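Kategorie: Projektberichte / Automatisierung / Arbeitssicherheit und Normen
Lesezeit: 5 Minuten

Zwischenbericht an den Fördergeber, Vorhaben Plarkora
Arbeitspaket 2: Betriebsregeln für zweiarmige Sortierzellen

1. Stand der Arbeiten

Der Entwurf der Betriebsregeln liegt in zweiter Fassung vor. Gegenüber der ersten Fassung wurden die Abschnitte zu Freigabe, Leitungsführung und Protokollierung neu gegliedert. Der Abschnitt zur Risikobeurteilung blieb im Aufbau unverändert und verweist weiterhin auf die einschlägigen Normen für Industrieroboter und kollaborierende Systeme. Die Kommentierung durch den Verbundpartner Larkari wurde im Mai abgeschlossen. Offen ist die Stellungnahme des Standorts Skiresach zur Frage der Alleinarbeit an der Zelle.

Grundlage der Regeln ist die Sortierung loser Leitungen aus der Demontage. Biegeschlaffe Teile stellen an die Prozessführung andere Anforderungen als formstabile Werkstücke: Die Greifposition ist nicht eindeutig, Teile verhaken sich, und eine gegriffene Leitung kann weitere mitziehen. Die bestehenden internen Anweisungen aus der Teilehandhabung waren daher nur eingeschränkt übertragbar.

2. Regeln für den Arbeitsraum

Der Arbeitsraum wird in eine Entnahmezone und eine Ablagezone geteilt. In der Entnahmezone darf sich jeweils nur ein Greifer unterhalb der Freigabehöhe befinden. Der zweite Arm wartet in einer definierten Position außerhalb der Entnahmezone. Ein Wechsel setzt voraus, dass der erste Arm die Freigabehöhe wieder erreicht hat und die Steuerung dies bestätigt. Die Freigabehöhe ist mit 200 mm über der Arbeitsfläche festgelegt.

Die Ablagebehälter stehen an der Rückseite der Arbeitsfläche. Ihre Reihenfolge wird im Rüstblatt festgehalten und während eines Laufs nicht geändert. Behälter mit durchbrochenen Wänden sind zulässig. Herausragende Leitungsenden sind vor dem nächsten Lauf zurückzulegen, und zwar bei stillgesetzten Antrieben. 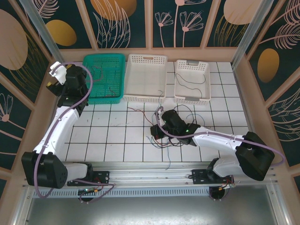
Für die Anschlussleitungen der Arme gilt eine eigene Regel. Sie sind so zu führen, dass sie in keiner Armstellung in die Entnahmezone reichen. Freie Schlaufen an Gelenken sind nur in der Länge zulässig, die der volle Schwenkbereich erfordert. Larkari hatte eine durchgehende Befestigung am Armsegment vorgeschlagen. Der Vorschlag wurde zurückgestellt, weil die Zugbelastung an den Steckverbindern noch nicht bewertet ist.

Eine farbliche Unterscheidung zwischen Anschlussleitungen und Sortiergut wird als Empfehlung aufgenommen. Eine verbindliche Vorgabe wäre bei wechselndem Sortiergut nicht einzuhalten.

3. Freigabe und Stillsetzen

Vor jedem Lauf ist eine Sichtprüfung der Arbeitsfläche, der Grundplatten und der Leitungsführung zu dokumentieren. Statusanzeigen an den Antrieben und Gelenken gelten ausdrücklich nicht als Nachweis des sicheren Zustands. Eingriffe in die Zelle sind erst nach Betätigung der Stillsetzfunktion und Prüfung ihrer Wirkung zulässig. Diese Formulierung ersetzt die frühere Fassung, in der ein Eingriff im Haltezustand unter Aufsicht erlaubt war.

Nach 500 Greifzyklen ist ein Wartungshalt vorgesehen. Geprüft werden die Greiferbacken, die Schraubverbindungen der Grundplatten und die Klemmung auf der Profilschiene. Die Zyklenzahl ist ein vorläufiger Wert und wird nach Auswertung der Verschleißdaten angepasst.

4. Protokollierung

Bis zum Ende des Berichtszeitraums wurden 3447 Greifvorgänge protokolliert. Jeder Datensatz enthält den ausführenden Arm, den Zielbehälter, das Ergebnis und gegebenenfalls den Abbruchgrund. Mitgezogene Leitungen werden als eigener Abbruchgrund geführt. In der ersten Fassung waren sie unter »Sonstiges« erfasst, wodurch die betreffenden Datensätze nicht auswertbar waren. Eine nachträgliche Zuordnung ist nicht vorgesehen.

5. Abweichungen vom Arbeitsplan

Die externe Durchsicht durch das Ingenieurbüro Stamatopoulos verschiebt sich in den nächsten Berichtszeitraum. Ursache ist die geänderte Gliederung. Mehrkosten entstehen nicht. Die Mittel für die Durchsicht bleiben gebunden und werden im Verwendungsnachweis entsprechend ausgewiesen.

6. Nächste Schritte

Vorgesehen sind die Einarbeitung der Stellungnahme aus Skiresach, die Bewertung der Steckverbinder und ein Entwurf des Rüstblatts als Anlage zu den Betriebsregeln.

Kommentare (3)

kf_instandhaltung: Gilt die Freigabehöhe ab Fläche oder ab Oberkante Sortiergut? Bei einem größeren Leitungsknäuel macht das einen Unterschied.

Projektteam Plarkora: Ab Arbeitsfläche. Eine maximale Schütthöhe wird in Abschnitt 2 ergänzt.

rwendt: Die Streichung des Haltezustands ist richtig. Bitte auch im Schulungsblatt ändern, dort steht noch der alte Text.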